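Week 3 handout: working rules for household tasks
Unit coordinator Kirsten Frandsen, lab sessions Sipho Mabuza
Monday, January 28, 2019

Typed up fast after the lecture, sorry for gaps. Read before your lab slot. If it disagrees with the slides, go with this.

1. Before anyone powers up

Stop button in someone's hand. Not on the bench, not in a pocket. That person does nothing else: no laptop, no phone, no moving props.
Say "live" out loud and wait for an answer from everybody in the room.
Hair tied back, lanyards off, sleeves up past the wrist.
Walk the floor once. Cables go to the wall side where you can manage it, and if you can't, tell the others where they run.
Check the log sheet from the group before you. Faults get written in red and stay there until Sipho signs them off.

2. Speed and force

Lab limit for arm moves is 200 mm per second at the fingertip while people are inside the marked zone. Our own house rule, tighter than the controller default, and yes it applies to you even if your demo looks slow.
Grip force starts at 5 newtons. Go up in small steps and write each step down. Ceiling is 70 without a signature from Kirsten.
Soft goods (shoes, towels, cushions) hide contact. The force reading climbs late, so approach slower than you would for a mug or a box.

3. Reaching into things

This is where most of the marks were lost last October, so read it twice.

Shoes count as "enclosed" items under the house rules: the fingers go inside the thing they're grasping. Same heading covers bags, drawers, cups taken by the rim. For enclosed items you need an exit path planned before the entry path. Write both in the task sheet. 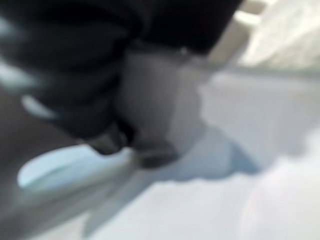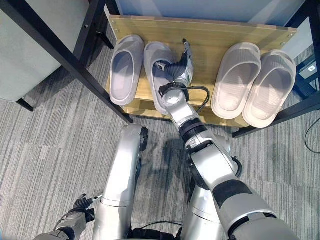
Exit path goes back out the way the fingers went in, unless you've tested another one by hand with the arm off. Don't twist the wrist inside a strap. Open the jaws first, pause, then withdraw.

If a finger snags: stop, arm off, free it by hand. Do not jog it out with the pendant. Breltell's old group did that with a boot and we were two weeks without a gripper.

The other arm matters too. Parked arm gets a declared pose on the task sheet, jaws clear of the floor and clear of the legs. "Wherever it ended up" is not a pose.

4. Keep-out distances

Hands and feet out of the zone during a run, full stop. To fix a prop you call "hold", wait for the stop person to confirm, then step in.
Furniture that can tip or slide: shove it by hand first and see. If it moves easily, brace it or pick a diferent piece.
Low work is worse than table work. People lean in to look. Stand back, watch the monitor instead.

5. Records

Every run gets a line, incl. the boring ones and the aborted ones. Time, operator, stop person, item, force setting, result in plain words. "Failed" is not plain words. Say what you saw.
Near misses go in the same log. No marks off for reporting one. Marks off if we hear about it later from another group.
Feteck and Meline teams share a log this term, so put your team name on each line.

6. What to bring next time

- task sheet with entry and exit paths filled in, both arms
- up to 3 items per team, clean please
- the signed induction form, if you haven't handed it in you can't opperate

Reading: the Frota lab guide, sections on grasp approach and on manual release. Skip the appendix, it's for the older controller. Short test at the start of the next session, closed book, mostly section 3 of this handout.

Questions to Sipho at the lab door, or leave a note in Kirsten's pigeonhole by Thursday.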